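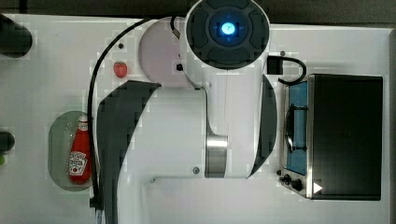
The arm over the table, with the ketchup bottle in its tray at the left and the toaster oven at the right.

Gripper comparison – frequently asked questions

What do you compare on this page?

We compare two sets of fingers, Skeda and Gendix, on the same arm and with the same controller. The objects are from a play kitchen: dishes, food, a bottle, a toaster oven. The plan has 2000 grasps in total, divided in equal parts between the two sets. The page is updated when a block of grasps is finished, so please look at it again if your question is not answered yet.

Why toy kitchen objects and not metal test blocks?

Blocks are good for measuring force, and we did them first. But they say little about a thin rim or a soft body. With the kitchen objects we get many shapes on one table, and they are cheap to replace. A felt bottle and a hard mug need very different closing widths, and one can see quickly if the controller handles both.

Do you change the speed between the finger sets?

No. The approach speed, the closing speed and the force limit stay the same. We know that the maker of a finger set may recommend other values. For a second round we would like to use the recommended values, but then the results must go in a separate table.

How does the gripper approach a bottle?

From the side when there is free space, with the fingers open more than the width of the body. Before closing, the arm makes a short stop so that the camera gets a clear picture. If the bottle is too near to another dish, the program chooses a grasp from the top.
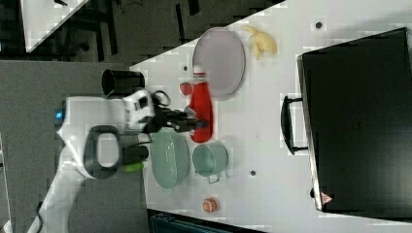
One reader wrote to us that a side approach gives an advantage to long fingers, and that we should also report the top grasps alone. We agree with the comment. In the next table the two directions have their own columns. The same reader asked for the closing width at each failure, and we are adding it to the log.

What counts as a failed grasp?

A grasp is failed if the object is not lifted, if it falls before the place position, or if the arm stops by its force limit. If the object turns in the fingers but arrives, we count it as good and write a note. From the first 439 grasps, 179 have such a note. It is more than we expected, and most of them are with the round objects.

Which camera do you use for the finger alignment?

For the alignment we use the wrist view. We tried the Fonseca driver with its factory settings, then with a fixed exposure. Fixed exposure is better for us, as the white table makes the automatic one too dark when the arm moves away from the objects. The overhead view is used only for planning and for checking where things are after a grasp.
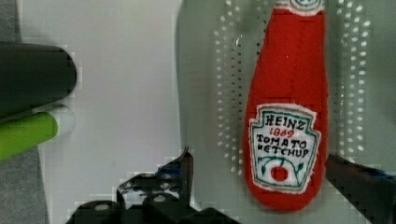
Wrist view: fingers on both sides of the felt bottle, tray behind it.

Does a tray with holes disturb the detection?

It did with our old settings. Bright holes were taken as small objects, and the program wanted to close on the edge of the tray. We now ignore every region smaller than a set area, and the problem is rare. If you have a similar tray, try this first before you train anything new.

Can I use my own controller?

Yes, if it can send a new target while the arm is moving. Controllers that wait for the end of each motion will also work, but the three retries after a missed grasp become very slow.

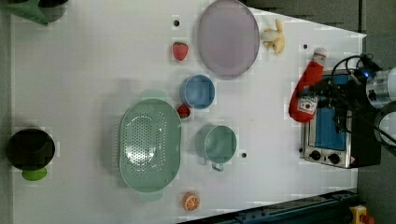

Zokska, Wednesday, July 10, 2024

Objects on top of the toaster oven are now part of the test. The question came by mail several times: can the gripper take a bottle from a raised surface without touching the oven? For this part we keep a larger safety distance below the fingers – the value is in the settings file, under the oven height. The Skeda fingers are tested first. The Gendix fingers follow in August, with the same start positions.

Where can I get the logs?

Write to the address at the foot of the page and say which finger set you need. The logs are plain text, one line for each grasp. Video is not included, but we can send single pictures for a given line number.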